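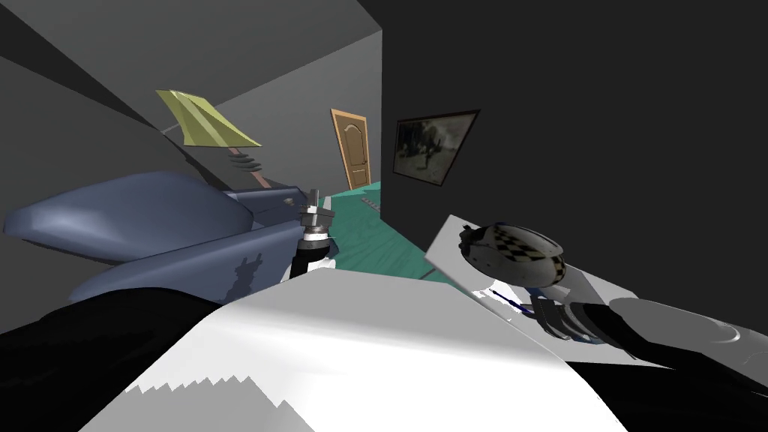 Slide 1: What Briem sells, and what we got for our money

Home Talks Archive Speakers Contact
2021-10-01
Notes by Oluf Overgaard

Wait for the door to close. Say hello. Say that Zukent paid for the license with its own money, so I get to be rude.

Briem is a simulator kit for two-armed robots. You get rooms, objects, two arms, and a scripting layer called Fukisier that ties them together. The brochure says "household manipulation, ready out of the box." Read that out slowly. Leave a gap.

Point at the opening picture. It's the household pack running: checkered thing in the right gripper, up against the white panel, wooden door at the far end of the hall. Ask who wants to name the big blue-gray object on the left. Take two guesses. I've used this kit since March and I call it the seat. Svend calls it the whale.

Slide 2: Setting up

Install took an afternoon. The manual says 20 minutes and I believe it, for the person who wrote the manual.

The license server wants a fixed machine name. Ours had a hyphen in it. Tell the hyphen story, but the short version this time.

The pack lists 205 objects. We could load 201. Support was very nice about the other four and asked if we needed them. We hadn't, until they asked.

Slide 3: The arms

This is where I have to be fair, which I resent. The arms are good. Joint limits are sensible, and the two arms can share a workspace without tying themselves in a knot. Heiðrún ran her handover script on day one with hardly any changes.

Grasping is a mixed bag. Boxes, fine. Rounded things held against a flat surface, better than I expected. Thin handles are a gamble, and the short wooden kind in particular. Contact settings are per object, buried three menus down, and the defaults look like they were picked on a Friday (check: is that joke too mean if Briem people are in the room?).

Slide 4: The rooms

You get a corridor, a kitchen, and something labeled "utility." Floors come in colors. Ours is teal green. I've grown attached to it.

Lighting is the weak spot. One side of a room gets nicely lit and the other goes nearly black. If you're training anything that looks through a camera, plan on doing your own lights. Gerasimos has a settings file and will share it if you ask him and not me.

There's a framed picture on the corridor wall. You can swap it for your own. This is the best documented feature in the whole product.

Slide 5: Against Plikov

Someone will ask, so get in first. Plikov is faster to start and has the prettier menus. It also gave us arms that sank into the table whenever the physics step got too long. Briem slows down instead. I'd take slow.

Our batch of 66 test runs finished on both. Don't quote success rates, Bart is still redoing the scoring and he gets a look on his face.

Slide 6: Would I pay again?

Yes, for the arms and the scripting. Grudgingly for the rooms. Get the one-year license, skip the premium support, and rename your machine before you start.

Questions. If it's about pricing, send them to Heiðrún. If it's about the whale, send them to Svend.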